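I finally gave up on the old desktop last night. Eleven years! It came with me from Kerent to the apartment in Vekwood, and it still runs, sort of, if you don't mind waiting four minutes for your email to open.

I don't even do much on it. Recipes, budgets, and the family photos I keep swearing I'll sort before October (there are 92 folders and most of them are called "new").
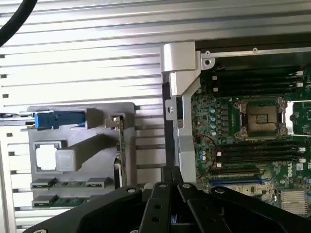

My sister thinks I should just buy a laptop and be done with it. Maybe! But I like a big keyboard, and I like having one spot where the bills get paid and then I get up and walk away from them. A laptop would end up in bed with me by the weekend, and I know how that goes.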